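**Coso** (also *Coso set*, in older notes *Drillham tabletop set*) is a collection of hand-recorded grasping examples made for training a robot arm to pick up and put down household things. Recorded at Drillham, a small workshop in Wainwright. Run by Aaliyah Gauthier. Holds 2,294 accepted examples as of May 25, 2018.

Stub-ish. Needs sources for the Background section.

## Background

Started in March as a side job to Over, the workshop's arm controller. Over could follow a path fine but had nothing to learn from. First plan was to drive the arm with a joystick and log that. Slow, and the motions came out jerky, with long stops while the person figured out which stick did what. Gauthier dropped it and moved to a hand-held gripper with a camera fixed to it. Person holds the tool, does the job, camera and finger opening get logged together. No arm needed in the room.

Early notes call the tool "the tongs". The name stuck in the file names and nowhere else.

## Recording

One example = one pick and one place. Person starts with the fingers open, moves in, closes, lifts, sets the thing down, backs off. Trigger on the handle starts and stops the log.

Rules as written on the workshop sheet:

- open fully before starting
- no talking to the next person mid-take (people turn their wrist when they talk)
- dropped object: keep recording, mark it `drop`
- bumped table: throw it out
- new object position every take, same object no more than one block running

The open start matters most in practice. Takes that begin with the fingers half closed taught the model to creep in half closed, and it then knocked cups over. Those takes were pulled. See Rejected takes.

Tables are changed between blocks so the model doesnt latch on to one surface. Lamps, stands and other stuff on the table are left where they are.

## Objects

Mostly kitchen and desk things: cups, sponges, spoons, tape rolls, pill bottles, socks. Thin flat items (cards, coins) were tried and given up, the fingers can't get under them. Glass was left out at first, then let back in for the second batch.

## Fingers and pads

Two fingers, black plastic, on a linkage, each with a gripping pad on the inner side. The pads are the part that gives trouble. A torn pad changes both the grip and what the camera sees at the near edge of the view, so the sheet asks for a pad note at the start of every block: `ok`, `worn` or `torn`. Blocks marked `torn` are kept but listed apart, and can be left out of a training run with one flag.

Whether to leave them out is not settled. Gauthier's view is that the arm's own pads will wear too, so the model should see some of it. The second batch was trained both ways and the write-up hasn't been posted.
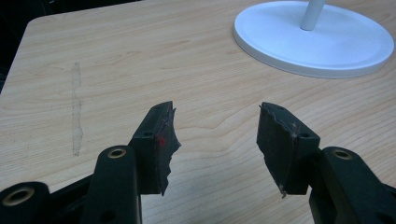
*Gripper open over a wood-grain tabletop, nothing between the fingers. Both pads torn along the inner faces, small red mark on the left one.*

## Rejected takes

457 takes rejected so far, not part of the total above. Reasons on file are half-closed starts, table bumps, blurred video and clock slip between camera and finger log. Clock slip was the worst of them untill the log was moved onto the same board as the camera.

## Format

One folder per block. Video, finger opening as a plain text column, a notes file. Camera path is worked out afterwards and saved next to the video. Version 2 renamed the columns, so old loader scripts break on it.

## See also

- Over (controller)
- Drillham
- Learning from demonstration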